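# Speaker notes: what 2917 demos bought us

Slot is after lunch. Keep it short, skip the funding slide.

Open with the number. 2917 recorded demonstrations of work inside a desktop tower, all teleoperated. Say it, wait, then say I don't think it's the number that matters. Tokberg will put theirs on a banner. Fine.

Define "demo" before anyone asks: one operator, one goal, one start and one stop. Natnael wanted failed attempts counted too. I lost that argument in June and now I think he had a point.

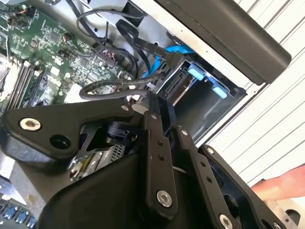 **Why not just collect more?**

More of the same teaches the policy to repeat the same habits, and we had a lot of the same. After the first 600 the held-out score barely moved until we changed the operators and the starting positions.

Go slow on this part. Cables are where I trust our data least. A SATA cable never lies the same way twice, but our resets were tidy, and the model learned tidy. Maribel shuffled the cables by hand before each run for one batch of 138. That small batch did more for us than the two big ones before it. I can't prove why. Say so out loud.
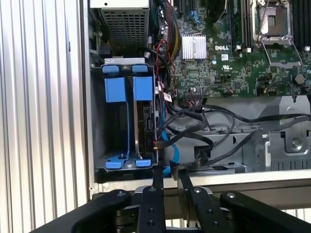
The other thing I can't prove is that the labels mean what we say. Alcides relabeled 71 episodes without looking at the originals, and he disagreed with us on where "grasp" ends and "pull" begins in far too many of them. If two people in the same lab can't agree, I don't see why a network should.

(If Murray is in the room he will bring up automatic segmentation. Answer: show me it on drive carriers, then we'll talk.)
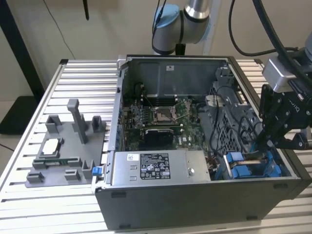
So be careful with the success chart. It comes from one bench, and the operators who made the training set also ran the tests. Benavides asked to quote it in a brochure and I said no. Until someone at Emel runs it on their own towers, with their own people, call it a local result.

Ask for: outside testers, messy resets, second labelers.

Skip the video if we're past 2:40. Questions go to Pascual first, he has the split files.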